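Workshop members build head camera rig to teach robot arms to stack shelves

A shared workshop in Merkedham has finished the first working version of a home-built recording rig, which its members hope will teach a pair of robot arms to pick up and straighten goods on a shop shelf.

The project, called Voma, was started in January by Alois Hämmerli, a retired lift engineer who has rented a bench at the workshop for 10 years. He built the two arms himself from printed parts and second-hand motors. They can already lift a box of tea from a table, but bags have proved harder.

"A box stays the shape it was when you measured it," Mr Hämmerli said. "A bag of crisps folds up when you squeeze it, and the arm has no idea what to do next."

The rig is a small camera fixed to a cycling helmet, with a battery pack worn on a belt. A person puts it on and handles goods in the ordinary way, and the recording is later used to train the software that steers the arms. Members have spent 700 pounds on the project so far, most of it on motors and a used computer.

Early recordings were made at the workshop with empty packets stuffed with newspaper. Mr Hämmerli said these were of little use, as the packets were too stiff and the shelf was too tidy. The group now records in supermarkets as well, with permission from the shops, and has 63 clips it considers good enough to keep.

Rice crackers have become a regular subject. The large bags have clear panels and crinkled seams, and they lean against each other on the shelf, so that moving one often means putting a hand on its neighbour.
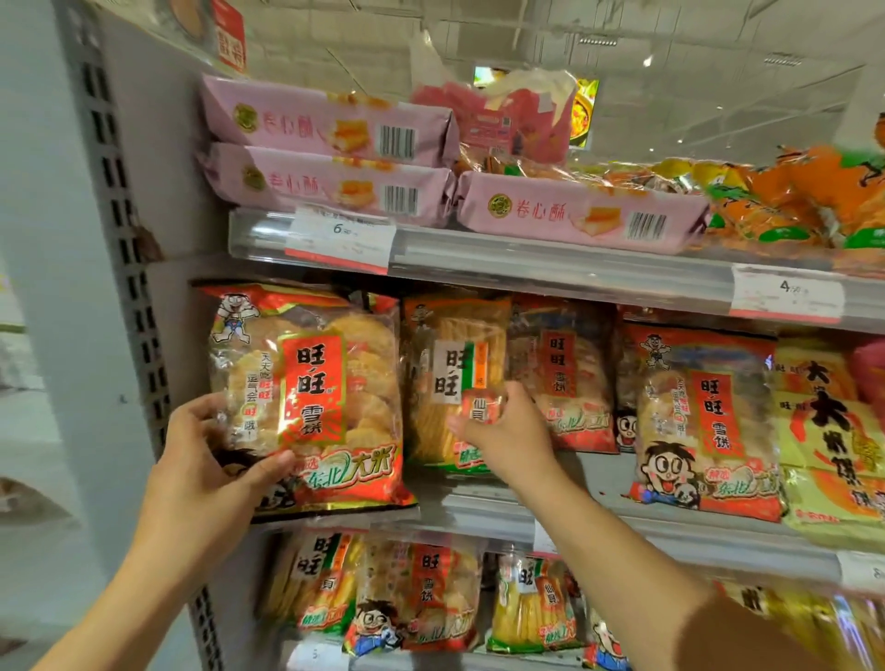 Each clip is checked by hand before it goes into the training set. Clips in which the hands leave the picture for more than 5 seconds are thrown out.

The software is being written by another member, Brynjólfsdóttir, who said the next job was to label which hand is doing the holding and which is doing the steadying. She expects that to take most of the spring.

The arms themselves are due to get softer fingertips, cast in silicone from a mould made on the workshop's lathe. A spare shelf unit has been put up beside the bench for trials.

Plans for the rig and the arms will be put on the workshop's website under the name Hirkarmont once the wiring diagram has been redrawn.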